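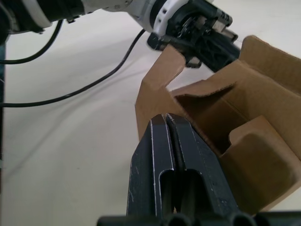
Who may take part in the Haugen Regiment Letters Project?
Anyone aged 18 or older who holds letters, diaries, or service papers of a soldier who served in the regiment during the First World War, or who is willing to transcribe such papers held by others.

The Sidness Institute for Military History invites descendants, local historians, and readers of old handwriting to join the second stage of this work. The first stage, completed in July, brought together 215 letters written between enlistment and demobilization. Almost 165 of them have been transcribed and checked against the muster rolls. The remainder, along with any new material received, will be assigned to participants this winter.

Transcribers will work from scans at home and are asked to give 5 hours a week. Prior experience is welcome but not required. Each participant will receive a guide to wartime abbreviations, unit names, and censorship marks, and will be paired with a second reader. Spelling and punctuation must be kept as the soldier wrote them — including errors in the names of French villages. 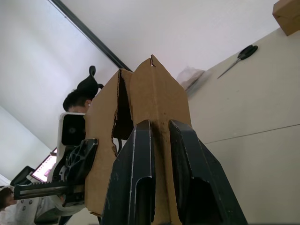

Doubtful readings should be placed in square brackets and referred to the second reader before the page is submitted. Disagreements are settled by the project editor, Gunvor Ljungberg, whose decision is recorded in the notes to the letter.

Families who wish to lend originals retain full ownership. Papers will be scanned in the Tovach Reading Room and returned by insured mail. Please do not send medals, uniforms, or weapons.

The position is unpaid. Participants will be credited by name in the published edition unless they ask otherwise.
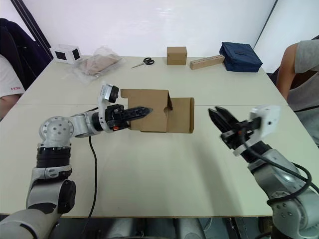 Sidness Institute for Military History, Billis Building

To apply, send a letter of interest of one page to Alvar Dalen, Room 201, Billis Building. Applicants offering family papers should state the soldier's name, company, and dates of service, if known. Applications must be received by 15 October 2024.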